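The summer I worked for Nurnum, I went home every night with my mother's voice in my ears. She had kept house for other people for most of her life, and when I told her I was being paid to teach a machine to clear a table, she laughed so hard she had to put the phone down on the counter. I could hear her kettle going.

"And can it?" she said, when she came back.

"Not yet," I said. "It's getting there." I had started in June and I'd been saying it was getting there ever since.

The work itself was simple, or it sounded simple when I explained it to her. You strapped a gripper to each wrist, you stood at the table, and you moved a cup the way you would want it moved. Then you put it back and moved it again. The quota was 200 passes a day, and by the last of them my hands had forgotten they were ever anything but two stiff fingers apiece. 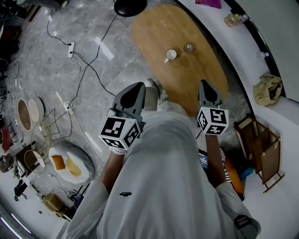
My mother had opinions about cups. A mug you can grab any old way, she said, but a glass wants to be asked. She had worked 9 years in a big house where the glasses were so thin you could hear them complain if you set them down in a hurry, and she never broke one, though she did once break a soup tureen and cried over it in the pantry. I told this to the woman who ran our floor, a patient person who had come over from Rashidi when that company folded, and she wrote it on the whiteboard: A GLASS WANTS TO BE ASKED. It stayed up there for weeks, getting fainter where people leaned on it.

We had a customer by then, a hotel chain called Zondirport, and they wanted a machine that could tidy a breakfast room. They had already tried one called the Pornance, which folded napkins beautifully and would go on folding them after they ran out, patting away at the bare tablecloth like somebody's grandmother smoothing a bed. I was fond of it. I saw it only the once, on a visit, and I remember wanting to hand it a napkin.

Ours was slower and a good deal more nervous. It could lift a mug nearly every time, and it could wipe a table if the table had been wiped not long before. But give it a cloth dropped in a heap and it would hover there, opening and closing, while the rest of us leaned forward in our chairs and breathed through our mouths.
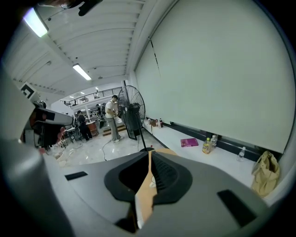
"So would you let it do your own dishes?" my mother asked me one evening.

"The mugs, Mama. I'd keep the glasses for myself."

She thought that over for a while. I could tell she was drying something, because the words came in between little squeaks of the towel. Then she asked whether the machine got tired, and I said it didn't, and she asked whether I did, and I said yes, a little, in the wrists. She told me to soak them in warm water with salt, the way she used to after the holidays, when there had been 1000 things to polish and only her and the cook to do it.

I soaked them. The next morning I strapped in again and picked up the glass, slowly, from low down, the way she would have done it, and set it back on the table and reached for it again.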